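Kinnear worktop recycling trial extended to Trorkden

A trial collection of used kitchen and office worktops is to be extended to the Trorkden area from March, after the first round in Kinnear took in more material than its operator had planned for. The service is run by Tiker, a waste handling firm, under a contract with the district.

Worktops are collected from the kerb on a Tuesday, once a household or business has booked a slot. Boards must be no longer than 400 cm and have to be free of sinks, hobs and taps. Metal edging strips may be left in place. Stone and concrete tops are excluded, as the shredding line at the Estska depot can't take them.

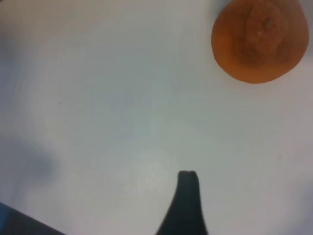
What does a collection cost?
Households pay nothing for the first board and £9 for each one after that. Businesses are charged by weight, with a minimum load of 200 kg.

Tiker said 66 tonnes had passed through the depot during the Kinnear round. Boards in sound condition are set aside for resale in cut lengths. The remainder is shredded, passed under a magnet to remove screws and hinges, and sent on as feedstock for new board. Coated surfaces are the main difficulty. The coating does not bond with fresh resin, so the share of it in any batch has to be kept low, and loads with a high proportion of coated material are blended with clean timber offcuts before dispatch.

Lorna Matheson, who manages the contract for Tiker, said the most common fault in the first round was sealant left along the back edge. "It clogs the screens and we have to stop the line to clear it. Five minutes with a scraper before collection saves us a good deal more at our end."

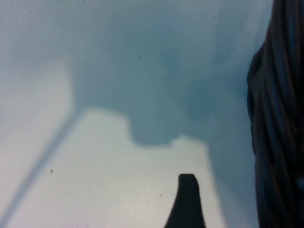 Pale surfaces show wear less readily under uneven light.

Boards for resale are checked under a lamp held low to one side, which brings up scratches and swelling that overhead lighting can miss. Any board with swelling at a joint is sent to the shredder.

Bookings for Trorkden open at 8 am on the first working day of the month. Slots already booked in Kinnear are not affected. The depot will not accept boards brought in by car.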